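Home | Food | Travel | Homes | Letters

The slow return of the market stew

Last updated: April 15, 2021

In Falenville the old people still call it Thursday stew, even if they cook it on a Sunday. It was made on market day from whatever was left on the stalls in the afternoon, and it was never the same two weeks running. For many years it was hardly cooked at all. Now it comes back, slowly, and one of the reasons is a retired school cook with a very strong opinion on onions.

Savita Nigam worked 44 years in kitchens, most of them in the big school on the Tomar road, where on a full day she fed 1,000 children. "You cannot cook a real stew for 1,000," she told me. "You can only cook a soup which is thick." When she stopped working, she began to write down the stews of her neighbours, first in a school notebook and later on the backs of old calendars.

The onions must be cooked for 90 minutes. I asked her if one hour is not enough, and she looked at me as one looks at a child. They go in a heavy pot with a little oil and a spoon of water, on the smallest flame, with the lid half on. They should become soft and brown like weak tea, and no spice should enter before this.

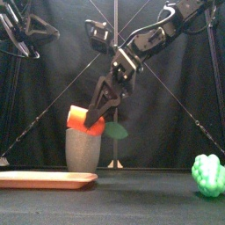
Something orange-red, held above a grey cup.

After the onions come the roots, cut large. In January these are carrots, turnips and the small yellow potatoes from the hill farms. In spring there are fewer roots and more leaves, and the stew becomes lighter and a little sour. Some families add dried plums. On the north side of the river this is considered a mistake, and I was told so by three different people in one morning.

The market itself is smaller than it was. Geeta Kaushik, who has sold vegetables there since she was a girl, remembers when the stalls reached as far as the post office. Today they fill half of the square. She makes up a mixed bag for the stew, which she ties with string and sells cheaper after two o'clock. At first only her older customers bought it. Last winter the younger ones began to ask for it too, often with a telephone in the hand and a grandmother speaking from it.

"They ask me what to do with the turnip," she said. "I say, peel it and don't be afraid."

I took one of these bags home and cooked it twice. The first time I was impatient and gave the onions forty minutes, and the result was correct but flat. The second time I obeyed. The difference was large enough that my husband, who does not like to talk about food, asked what I had changed.

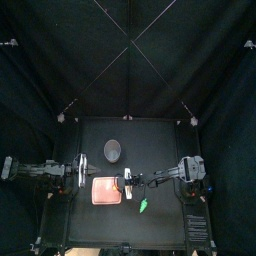
Green leaf shape, pink board and grey container on a black tabletop.

There is also the question of the leaves. Mrs Nigam puts them in at the very end, torn by hand, with the flame already off. Mrs Kaushik gives them ten minutes of boiling, as her mother did. The two women have known each other for most of their lives and have not agreed on this point. I have tried both ways and prefer the first, but with old cabbage the second is safer.

Bread is served beside it, never in it. Salt goes on the table. What remains in the pot is eaten cold the next morning, with an egg.

The Falenville market opens every Thursday from seven. The mixed bags are usually gone by three o'clock.

Shares: 90 | Comments: 3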